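4. 공유 작업실에서의 조립과 책상 위 과제

4.1 작업 환경

이 절은 좀 편하게 쓰겠습니다. 저희 작업실 Wanthorpe는 원래 가구 고치던 사람들이 나눠 쓰던 곳인데, 지난 2월부터 한쪽을 빌려 휴머노이드를 붙잡고 씨름해 왔어요. 제어 코드는 제가, 배선과 손 쪽은 Hubert Brzozowska가 맡았고, Brian Makokha는 주말마다 와서 관절 보정을 다시 해 줬습니다(덕분에 어깨 영점이 매주 조금씩 달라졌지만요!). 소프트웨어 스택은 저희끼리 Hastus라고 부르는데, 궤적 생성기와 손 제어기를 얇은 메시지 층으로 묶은 것이 거의 전부입니다.

과제는 단순합니다. 책상 위에 바구니 두 개를 놓고, 한쪽에 있는 물건을 다른 쪽으로 옮기는 거예요. 처음에는 바구니 간격을 고정했는데, 그러면 정책이 위치를 통째로 외워 버리더라고요. 그래서 시도마다 간격과 방향을 손으로 바꿨고, 가끔은 물건을 바구니 밖에 그냥 두기도 했습니다. 그림 3이 그런 배치 중 하나입니다.

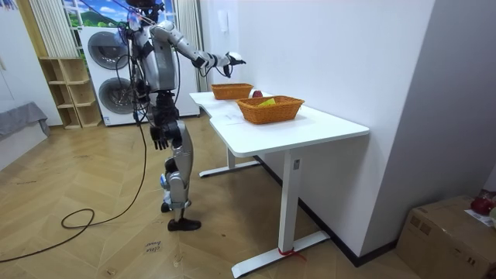 그림 3. 공유 작업실의 책상 과제. 오른팔을 먼 쪽 바구니 위로 뻗은 자세이며, 사과는 두 바구니 사이에 놓여 있다.

4.2 해 보면서 알게 된 것

가장 애를 먹인 건 팔이 아니라 케이블이었어요. 등에서 내려와 바닥으로 이어지는 검은 케이블 말인데요, 몸통이 조금만 돌아가도 이게 당겨지면서 허리 쪽 토크 추정값이 튀었습니다. 모델에 넣어 보려다가 사흘을 날리고, 결국 바닥에 여유분을 넉넉히 늘어뜨리고 시작하는 걸로 정했습니다. 우아하진 않은데 튀는 값은 확실히 줄었어요.

책상 높이도 은근히 중요했습니다. 상판이 높으면 팔꿈치를 많이 접어야 하고, 그러면 손목이 관절 한계 가까이에서 놀게 됩니다. 저희는 높이를 세 가지로 나눠 시험했고, 높이마다 시연을 따로 모았어요. 전체 시연은 1,795회이고 그중 200회를 평가용으로 빼 두었습니다. 손가락 끝이 바구니 테두리에 걸리는 실패가 제일 잦았는데, 접근 경로를 위쪽으로 7 cm쯤 올려 주니 한결 나아졌습니다. 다만 이건 이 바구니에 맞춘 값이라 다른 용기에는 다시 잡아야 할 거예요.

사과는 굴러서 문제였습니다. 바구니에서 꺼내는 건 그럭저럭 되는데, 평평한 상판에서 집을 때는 손끝이 먼저 닿은 쪽 반대로 도망가거든요. Hubert는 엄지를 먼저 대고 나머지를 천천히 닫자고 했고, 저는 다 같이 닫는 쪽을 고집했습니다. 두 방식의 비교는 5절에 실었습니다.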